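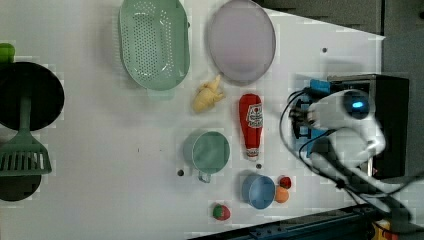

Play kitchen corner, what we need, what we really don't

Fri 10 April

Quick one this time, the hall is only open till lunch and I still have boxes in the car.

The play kitchen shelf at Lellside is getting a proper sort-out before the spring sessions. Overdue. Last time was October and you could tell. Tea set in with the train track, half a pizza in the dress-up trunk, a wooden egg inside a welly. So, everything out, onto the white table, wiped, looked at, put back in the right tub or let go.

Where we've got to so far.

Real stuff vs toy stuff. We've always mixed them and we're going to keep mixing them. The mint green colander, the lavender plate, the black frying pan with the green slotted spatula, these get more use than any of the tiny pretend pans ever did. Kids like a thing with some size to it. A colander is a hat, a boat, a drum and a thing for peas. The spatula gets carried all over the hall. Please do not put it back in the sand tray tub, it lives with the pan.

Cups. The sage green measuring cup and the light blue cup are both staying out on the low shelf. Good handles for small hands. If you have a spare measuring cup at home with the numbers worn off, we'd love it, nobody under five is checking the numbers. Plastic only please. No glass, no china, and we can't take anything with a crack in it, even a little one.

Play food. Well. We have a lot of play food. The yellow roast chicken thing is still the favorite (there was a bit of a debate about whether it's a chicken, it's going in the meat tub either way). Red ketchup bottle with the tomato on the label, also staying. The round red and green fruit goes in with the apples. The little red ball and orange ball have been passing as tomato and orange for ages and can carry on doing that in the kitchen, but at the end of the morning they go back in the ball bag. If they feel too small to you, set them aside and we'll try them in the choke tester before anyone plays with them. Same for anything else small and round, in any tub. Check first.

What goes where, new system, it's on the inside of the cupboard door as well:

Tub 2 is food, all of it, meat and veg and bottles together. We tried splitting it further and it lasted one morning.
Top shelf, pans and anything with a long handle.
Low shelf, cups, plates, colander.
Basket by the door, things to mend or ask about. Please look in the basket before you tell us something is missing!

Washing. Warm water, ordinary dish soap, rinse, then lay it all out flat on a towel. Cups upside down. Colander gets a proper scrub with the old toothbrush, stuff gets in the little holes, mostly playdough. Squeeze test on anything hollow, if water comes out then it goes in the trash, sorry, even if it's a favorite. We lost a very nice eggplant that way in October. Don't put the play food through the hall dishwasher, it runs too hot and the labels peel off.

And wipe the table down after. It's white, it shows every speck, use the soft cloth and not the green scrubby side, which has already left marks at the far end.

Things we'd like, if you're clearing out:

Wooden spoons, any length
A second colander, any color
Plates with a bit of a rim
A small saucepan with a lid, the lid matters
Play bread. We have no bread. No idea how
Clean dish towels for the washing-up game

Things we can't take, with thanks:

Anything that needs batteries
Real knives, including butter knives
Soft toys (the trunk doesn't shut)
Empty food packets. We know they're good for shop play but they attract mice and we've been there

Drop off at the Lellside side door any session morning, or leave a bag with the desk at Ekard if that's closer for you, they're happy to hold it till we pick up. Put PLAY KITCHEN on the bag in big letters. The last one with no label ended up in their rummage sale, and we bought back our own teapot.

Money bit, short. The shelf fund stands at $208. The new cupboard from Magbanua is $300 with delivery so we're not far off. It's the deeper one with doors that fasten up high. The one we have now has a catch that a determined two year old can beat and several of them have. If the bake table does well we may be able to order before summer. If you'd sooner chip in than bake, there's the tin at the door.

The old cupboard will be free to anyone who can haul it. It's heavy and one foot is short, we've had a folded beer mat under it forever. First to ask gets it.

Recipe cards. A few of you wanted the pretend menu cards back, with the pictures on. We're redoing them because the old ones got chewed. Thinking soup, roast dinner, breakfast, fruit salad, all made from what's in tub 2 so nobody is hunting for an ingredient we haven't got. If you can draw, even badly, please say so. If you've got a laminator please say so louder.

An idea that works well at home as well, someone mentioned it at pick-up and we tried it. Put out one pan, one cup, one plate and a few bits of food, and that's all. Put the rest away out of sight. They play far longer than they do with the whole lot tipped on the floor. Swap things round the next week. Add a small bowl of dry oats if you're feeling brave and have a broom. We did it with the colander and a pitcher of water outside and got most of a morning out of it, plus some very wet sleeves, so bring spare clothes from now on.

Ages for the kitchen corner are still up to 6. Bigger siblings are welcome to help run the cafe but the cafe has to let other people be the cook sometimes. You know who you are.

We could use two more pairs of hands for the next wash day, an hour before the session starts. Coffee provided. Bring rubber gloves if you're fussy about yours, the hall ones are all left hands.

Eltitz group, you're sharing the shelf with us from now on so all of the above goes for you too, and your blue tub has been moved to the bottom of the cuboard next to the mop bucket. Nothing has been thrown out of it. Please have a look through and take home what isn't kitchen.

Lost property from the last session is on the hooks. One mitten, a lunch box lid, a very good umbrella.

Next newsletter will have the summer dates, we are just waiting on the hall to confrim them.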